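Learning to nap at 53

June 2, 2023

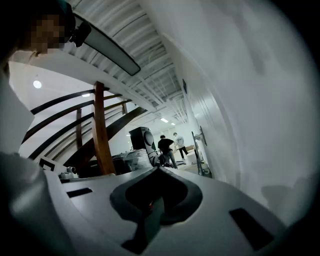
I have never been a napper. My mother was, my sister is, and I was always the one clattering pans at two in the afternoon and wondering why everybody was cross with me. I thought naps were for babies and people with the flu. Then this spring I started waking up at four every morning, wide awake, thinking about gutters, and by lunch I was no use to anyone. So I have spent the last couple of months teaching myself to sleep in the daytime, and a few of you asked how it's going. It's going okay! Mostly!

First, the four a.m. thing. I know, I know, it's my age. My doctor said as much, very nicely, and gave me a leaflet. Less coffee, no phone in bed, get up at the same time every day. I did all of it for a month (well, I did the coffee part for a month and the phone part for about a week) and I still woke up at four. The leaflet was against naps, by the way. Or it said if you must, keep it short and keep it early. I took that as permission.

My first try was on the couch with the TV on low, and I woke up after dark with a stripe across my cheek from the piping on the cushion. I'd slept through a phone call, a delivery and most of dinner. I felt terrible, like I'd been packed in wet sand. And then of course I was up until one, and then awake again at four. So that was a bad week.

It was Aurora at choir who set me straight. Aurora Gouveia sits behind me with the altos and she naps in her car before every rehearsal, seat back, scarf over her eyes. I'd seen her out there and thought she was praying. She told me the couch was too comfortable and the TV was a mistake, and that I should lie on top of the bed, never in it, with my shoes off and everything else on. An alarm across the room. Twenty minutes and up you get, even if you haven't slept a wink.

For the first several days I didn't sleep a wink. I lay on top of the bedspread with my hands folded like a lady on a tomb and listened to the Kwiatkowskis' dog. Bogumił Kwiatkowski next door is retired now and he talks to that dog all day long, full conversations, with pauses for the answers. I learned a lot about his knee. But even just lying there, I got up feeling a bit less frayed, so I kept at it.

Then one afternoon the alarm went off and I didn't know where I was. Success!

Some things I've figured out since. One o'clock is good, two is all right, three is a disaster. A blanket over the feet only. If I eat a big lunch I sleep too heavily, and if I skip lunch I lie there thinking about toast, so I have soup. I do have one small cup of coffee right before I lie down, which sounds backward, but my sister swears by it and the timing works out so that it kicks in just as the alarm goes. The leaflet would not approve.

The curtains were a whole saga. Our bedroom faces west and the light comes straight in on the pillow after lunch. I bought a sleep mask, the silky kind, and it slid up into my hair every time. I bought a different mask with little domes over the eyes, and that one I looked so ridiculous in that I made myself laugh and couldn't settle. In the end I hung an old brown bedspread over the curtain rod with clothespins. It's ugly and it's perfect. I have real curtains on order, lined ones in a sort of oatmeal, and they say September. We'll see.

Rain is the best thing in the world for a nap. I'd put that at the top of any list. I tried one of those apps that plays rain sounds but it had a bird in it that came around every so often, and once I'd noticed the bird I was just waiting for the bird. A fan is better. The old box fan with the rattle, not the quiet one.

As for the nights, I still wake at four, but not every night now, and I don't mind it so much. I used to lie there doing sums about how wrecked I was going to be. Now I think, fine, I've got one o'clock coming. Half the time I drop off again while I'm thinking it. I don't know what the doctor would make of that and I haven't asked.

My husband has started, too. He claimed he was only keeping me company, but he has his own pillow for it and he gets quite short with people who phone at ten past one. He snores, which I had to get used to all over again, because daytime snoring is somehow much louder. The fan helps there as well.

A reader named Valbona wrote in last time to say her grandmother napped sitting upright in a kitchen chair, holding a spoon, and got up when the spoon hit the floor. I tried it. I dropped the spoon straight away, wide awake, and frightened the cat. If anyone has had better luck with the spoon, please tell me how you did it, and what kind of chair.

Next post will be the rhubarb, I promise. It's taken over the whole bed by the fence and I've got bags of it in the freezer already – send recipes, but no more crumble.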